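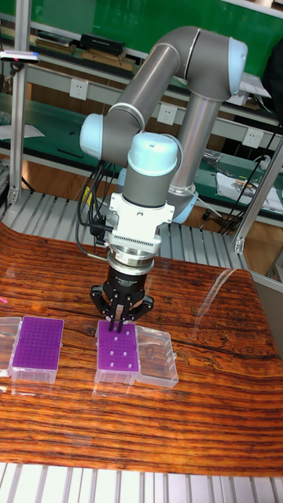

Roel Stevens warned me before I wrote a word of this that I should not call the Korum arm a "time saver," and after ten months with it I think he has a point. The time is still spent, he told me, only it is spent by other people and on other things. I put this at the beginning so that the reader knows what kind of review it is.

Our lab at Costigan does water and soil testing. We bought the arm in May through Cotell, who also made the gripper fingers for our tip racks and gave four days of training. The job we wanted to automate is a boring one: handling pipette tips between one rack and another, so that the people at the pipetting stations always find what they need. Before, each of us did it by hand, usually at the end of the shift, with sore thumbs.

What is good

The arm is patient. It treats the last tip of the day the same as the first, which I can not say about myself. It is also quiet enough that we can talk next to it. The two-finger gripper is simple, and when a finger needs to be changed I do it with a small hex key in a few minutes. On a normal shift the arm moves 894 tips, and the log file is clear and easy to export.

The teaching software, Zernilum, is better than I expected. I am not a programmer. I learned to save a position, name it and correct it a little in height, and this is most of what I need.

What is less good

The racks must sit in the same place every time. If a box is turned or pushed a little to one side, the arm stops and waits for a person. In the first weeks this happened so often that Diệp Võ asked to have her old thumbs back - she was joking, but she also put down tape marks on the table that same afternoon. The lids are still our work. The arm does not open or close them in our setup, and Cotell wanted an extra 585 dollars for a program to do it. We said no.

The manual is poor. The chapter about error messages lists the codes but does not say what to do.

What changed for us

This part I find hardest to judge. No one lost a position. The evening person now starts 30 minutes later and spends more of the shift on checking results, and she likes it. But the younger technicians used to learn the room by doing the tips, and they asked questions while they did it. Now they ask less. We moved their training to the mornings, and it is not quite the same thing.

Also, somebody has to be "the robot person." It became me. I was not paid more for this until I asked, so my advice is to ask early.

Would I buy it again? For a lab with more than one pipetting station, yes. For a smaller lab I would first try better racks and a fair rotation of the work. I give it four stars, and I will take back half of one if the new manual does not come.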